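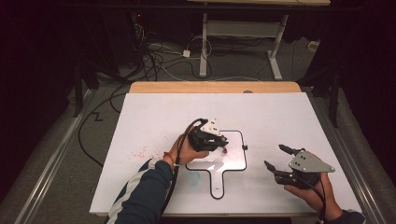 March, bench 2, 9:40 a.m.

Chin implant fit study, Edunville site, carried on from the last entry. The Takau blanks came in the overnight box, so the compression runs could start today instead of next week.

Setup as before. Silicone implant blanks, medium profile, seated on the printed mandible models from Wongsuwan. Models were rinsed, dried and checked against the scan file before use. One had a ridge of support material left along the lower border on the left side. Filed it off and rechecked. Anyone pulling models from the same tray should run a fingertip along that border first, as the ridge is hard to see under the bench light.

Question for the day: does the blank rock on the bone when the side wings are trimmed short? Surgeons trim them often, mostly to stay clear of the mental nerve, and our earlier numbers all came from untrimmed parts. Those numbers are fine for what they are but they don't describe what goes into a patient.

Trimmed 4 blanks with a number 10 blade, same template for each. Left 4 untrimmed as controls. Beveled the cut ends by hand. The bevels are not identical and I don't have a good way to make them so. The template fixes the length but not the angle. Will ask the Cititz shop if they can make a small cutting block.

Loading: flat probe at the midline, then offset to each side, slow ramp, hold, release. Recorded gap under the opposite wing at the hold. File has 1,654 rows after removing the warm-up cycle. Raw file kept next to the cleaned one, same folder, suffix _raw.

Observations:

Midline load gives no visible rocking in either group. Expected.

Offset load lifts the far wing in the trimmed group. Lift is small but repeats on every part. Controls stay down, except control 3, which lifted on the right side only. Pulled it and found a bit of grit under the wing. Cleaned, reran, no lift. Kept both runs in the file and flagged the first one in column F.

A single screw at the midline does not fix the rocking in the trimmed parts. The blank pivots around the screw. Two screws, one per side, hold it. I did not test sutures. The model has no periosteum and a suture result on bare resin would not mean much.

Hardness check on offcuts came out at 57 on the gauge. Same piece read twice. The gauge foot hangs over the edge on anything narrower than this, so do not bother with the wing tips.

2:15 p.m. Probe drifted during the third offset series. Clamp screw had backed out. Retightened, put thread locker on it, threw out the series and ran it again. The earlier series look clean – force trace is flat during the hold – so I left them alone.

Limits, for whoever writes this up: no soft tissue, no muscle pull, room temperature, one implant profile. The mentalis would press the part down and might hide most of this lift. It could also load it off center. The bench can't say which.

To do:
Cutting block drawing to Cititz.
Repeat with the large profile when Takau ships it.
Ask Wongsuwan to move the print supports off the lower border.
Update the template sheet. The one taped inside the cabinet door is the old revision and the wing length on it is wrong.

Parts bagged and labeled, top drawer. Gauge back in its case. Probe left mounted for tomorrow.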